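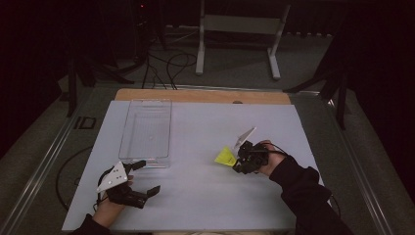 # Alugar, financiar ou assinar? O primeiro carro visto por estudantes

Relatório do projeto de Literacia Financeira, entregue em abril
Grupo: Radoslava Kopecký, Libor Koubek e Blažena Hudec
Orientação: prof. Přemysl Bartoš

## De onde partimos

Queríamos perceber quanto custa mesmo ter um carro usado nos primeiros anos de trabalho, e o tema agarrou-nos logo na primeira semana! Comparámos três caminhos: crédito automóvel clássico, aluguer com opção de compra e assinatura mensal com tudo incluído (seguro, revisões, pneus).

## O que fizemos

Passámos um questionário a colegas de vários cursos e recebemos 76 respostas. Depois pedimos simulações à Duneo e à Stadden, sempre para o mesmo tipo de utilitário e com um prazo de 5 anos. A Baloyi só trabalha com assinatura, por isso ficou numa folha à parte.

## Resultados

A maior surpresa foi o seguro. Muitos colegas olhavam só para a prestação e esqueciam o resto: no crédito da Duneo a mensalidade era de 212 euros, mas com seguro, imposto e manutenção a conta subia cerca de 200 euros por mês. Ficámos de boca aberta quando a folha de cálculo nos mostrou aquilo!

O aluguer com opção de compra da Stadden tem uma entrada baixa, só que o valor final pesa bastante e vem num anexo do contrato. A Blažena leu esse anexo inteiro num domingo (e ainda bem, tínhamos a fórmula errada).

## O que ficou por fazer

Falta-nos incluir os carros elétricos e a desvalorização, que calculámos de forma muito simples. A Štefánia Hrubý, do ano anterior, emprestou-nos o modelo dela e gostávamos de o adaptar na segunda fase. A folha de cálculo está na pasta partilhada do grupo, com os separadores por empresa.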